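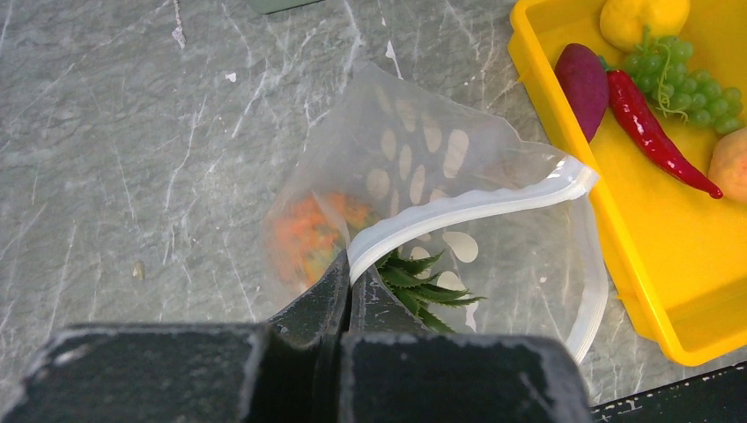
Zip bag and yellow tray on a marble-patterned tabletop.

Stilham Rehabilitation Hospital
Occupational Therapy and Outpatient Services Group
Minutes of the meeting held 5 Nov 2018, Arkgate Room

Present: Chair, Secretary, representatives of nursing, physiotherapy, occupational therapy and patient transport.
Apologies: Pharmacy.

1. Previous minutes
The minutes of the October meeting were accepted without amendment.

2. Outpatient activity
The Secretary tabled the activity report. Outpatient attendances for the quarter totalled 2206, of which 957 were for occupational therapy. Missed appointments remain highest at the Prundton clinic. It was agreed that reminder calls at Prundton be moved to the afternoon before each appointment.

3. Hand therapy program
The group received the Vigfúsdóttir report on hand therapy following stroke. Members noted the recommendation that home exercise sheets be reissued in larger print. Nursing asked that ward staff be consulted on the wording before the sheets are finalised.
Action: Occupational therapy to circulate a draft.

4. Equipment loans
There are 510 items on the loan register. Physiotherapy reported that 4 walking frames are overdue for inspection and have been withdrawn from loan. Transport agreed to collect returned items from Prundton each fortnight.
Action: Transport to confirm the collection timetable with the clinic.

5. Parking
Correspondence was received regarding the accessible bays at the Arkgate entrance. The matter was referred to Facilities.

6. Other business
None.

The meeting closed at 3.40 pm.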